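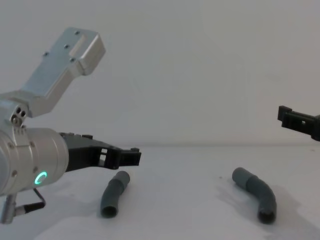 Hoses, cuffs and a white bit of pipe: the joining gallery

Put together by Leen Saliba for the Stundham Repair Room pages

I have been rude about push-fit hose connections on these pages before, and I was asked (by Naveen Khurana, more than once) to put up some pictures and explain myself. So this is a gallery about joining short lengths of flexible hose. It is a dull subject until one comes apart behind a washing machine, and then it is the only subject in the house.

The claim you will hear in every shop is that a push-fit joint is as good as a clamped one. You shove the hose into the cuff, or the cuff on to the pipe, and off you go. No tools, no clips, no swearing. I don't believe it, or not for every job. Naveen does. He has fitted 279 of them by his own tally, which he keeps in a notebook, and he says he can remember the two that leaked. I would like to hear from the other people whose floors were involved.

Most of what follows is about grey hose with a smooth cuff at the end and a plain white tube to join one length to the next. The same sort of thing is sold for sink wastes, dehumidifiers, vacuum cleaners and pond pumps, often with little on the label to tell you which it was meant for. I bought a bag of cuffs from Povano last July on the strength of the words "fits all standard sizes". They fitted one of mine.

Click through at your own pace. The notes under each are mine and the opinions are too.

The join

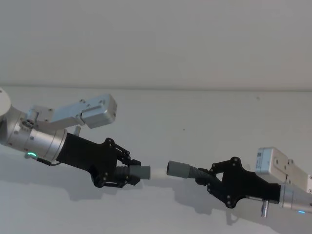
Two grey cuffs with a smooth white tube between them, held at both ends.

People like this arrangement for its neatness. I can see the appeal, as a straight white connector is cheap and easy to replace. My complaint is that you have doubled the number of places where it can go wrong. One long hose has two ends. Two short hoses and a connector have four, and the extra pair always seem to land in the spot you can't reach.

If you must do it, mark the tube first. A pencil line at the depth you want on each side will tell you whether the cuffs have gone on evenly. Carla Khalaf showed me that one and I have no quarrel with it. What usually happens is that one side goes on deep, the other barely catches, and it looks perfectly all right until it takes some weight.

I'm less sure about the advice to twist as you push. The leaflet from Hnatiuk says a quarter turn. Rosaura Lozano says never twist anything corrugated, as the twist stays in the hose and works its way out later, taking the joint with it. I have tried both. Twisting got the cuff on more easily and I couldn't swear it did any harm. I couldn't swear it didn't, either.

Short lengths
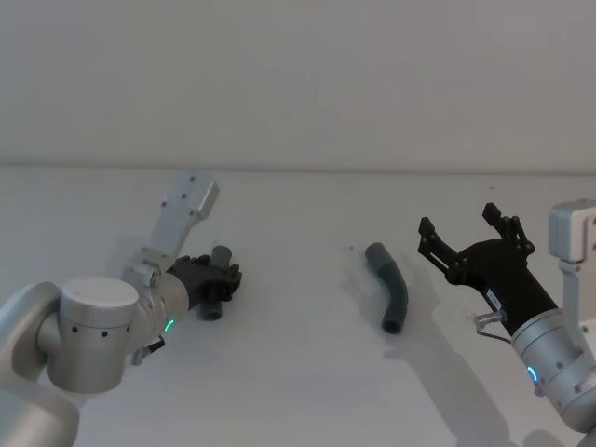 A short dark grey piece stood on end, which is how I like to look down one before fitting it.

Always look down the bore. I have found grit, a folded price sticker and once a very flat spider. A ragged cut is the commoner trouble. If the end has been hacked with kitchen scissors no cuff in the world will sit square on it, and you'll blame the cuff.

There is a school of thought that short pieces are best saved for later. I belonged to it for years. I had a crate of them under the bench, and when Dima Karam made me measure the lot there were two I could have used for anything. She was unbearable about it. Now I keep anything over 500 mm and the rest goes.

On the price of all this: Orkstead will sell you a boxed kit of hoses, cuffs, connectors and a cutting tool for £2,995, aimed at workshops. I am told it is very good. I am told this mainly by the man who sells it. For a house, a sharp knife and a bit of patience will do.

Ribs and cuffs

Worth a word on where to hold the thing. Take it by the smooth band. The ribbed part gives under your fingers, so you feel as if you're pushing hard when most of the effort is going into squashing the hose. Naveen and I agree here, and I've made a note of the date, 5th February.

The ribs also hold dirt. Wipe them before fitting and don't trust any hose sold as self-cleaning.

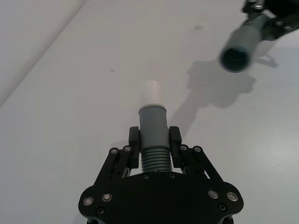
Things readers have sent in

A gentleman with a caravan says he smears washing-up liquid inside the cuff and has never had a failure. It certainly helps the cuff go on. I'd have thought it helps it come off too, but he's had the van a long time and I have never owned one.

Somebody else swears by warming the cuff in a mug of hot water. I've done this and it does soften some of them. Others came out exactly as stiff as they went in, and I had a wet sleeve.

Several of you asked about glue. No. You will want it apart again one day.

If you have a push-fit joint that has lasted ten years without a clip, send me a picture and say what it's attached to. Naveen has already sent his.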